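Notebook | Projects | Materials | People | Search

February 2, 2026

Prop bench, Lachance window job

Back on the oversized donut. Window brief from Lachance hasn't changed since August apart from the icing, which they now want "more generous". Took that to mean longer drips. Mackenzie took it to mean thicker. Did both.

Where we were: body cast out of the Larkoma two-part, sanded, sealed, first colour on. First colour too orange, looked like a cheese. Second go mixed with a lot more white and a touch of ochre. Much better, proper pale dough colour, and it holds up under the window lamps which are horribly warm. Mix is on the lid of the tin in pencil. DO NOT throw the lid away.

Sanding notes. Started at 180, should have started at 240. The scratches from the 180 took half a morning to get out round the bulge and I could still feel them on the underside, left those, it sits on them. Sponge pads beat paper on the curve. Wet sanding fine so long as the sealer has had overnight. I gave it three hours the first time and dragged a bit up like skin off custard.

Icing. Tried three things on offcuts first:

Sillik straight from the tub: runs everywhere, no edge at all, pools at the bottom.
Sillik with thickener, the mean amount: nice edge, drips stop dead after a thumb's length, all the same size, looks like a cartoon.
Sillik with the mean amount on top, then a thinner batch spooned at the rim once the first has started to grab: this is the one. Thin stuff finds its own way over the thick and you get drips of different lengths.

Wait between batches was 12 minutes on the offcut. On the real one went at 8 because the bench was warmer and it was going off quicker than I liked. Adelino says always go by touch, ignore the clock, and he's right, but I want a number in the book so there it is. Should of written the room temp down too. Didn't.

Pour went OK. Tilted the whole thing very slightly towards the front with a wedge so the drips favour the side people will see. Took the wedge out too late, so one of the front tongues kept going and going. Mackenzie wanted to cut it back. I want to keep it, it's the best bit. Asked Lachance, no answer yet.

Sprinkles. Pale blue only, they were firm on that, no rainbow. Cut from the coloured rod stock, ends rounded over in the tumbler with the fine grit. Bag says 1000 pieces, I'd be amazed if we use a fifth. Dropped by hand from above. Do NOT place them with tweezers, tried it on the offcut and it looks like wallpaper. They went mostly to the back and the right shoulder, my throwing arm I suppose. Front of the top still thin. Can glue a few more on with a dot of clear if Lachance moan, but leave till they've seen it.

Got it over to the light table to check the profile from low down, which is how it'll be seen from the pavement. Window floor is at chest height for most people, lower for kids, so the side and the drips matter far more than the hole. Worth rememebring for the next one, we spent ages on the inside of that hole.

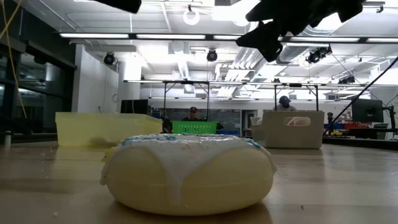 Donut at table height, icing on. Yellow fragment stuck on far left of body.

Things to fix, from looking at it low:

- Yellow bit on the left side. Pick off with a fingernail first, scalpel only if it won't shift. Touch up from lid mix.
- Wipe the table down before it goes back there, crumb on the wood.
- Top edge of the icing reads well. Leave alone.
- Long drip: looks right from this height. Going to argue for it.
- More blue at the front? Ask.

Bins. Offcuts, spare rod and used sponges all need separating again, they've got muddled since the last job. Keep the Sillik pots out of all of them, lids don't seal and I've lost one good basket that way already.

Transport. Box from Zallmont is the double wall one, inside height leaves 17 mm over the icing. Tight but fine if nobody stacks anything on it. Foam ring under the body, nothing touching the drips at all, they'll mark. Lift from underneath with two people, never by the hole. It will look like a handle to whoever collects it so write it on the box, large.

To order: thickener, sponge pads (fine), more clear. Check whether Larkoma still do the small size, we waste half of the big one every time.

Adelino to chase Lachance re long drip and sprinkles. I'm doing the touch up, then second coat of clear on the body only, NOT the icing, it's glossy enough. Mackenzie has the base board, still wants another sand on the front edge.

Workshop notebook | Contact the bench | © 2026 | Back to top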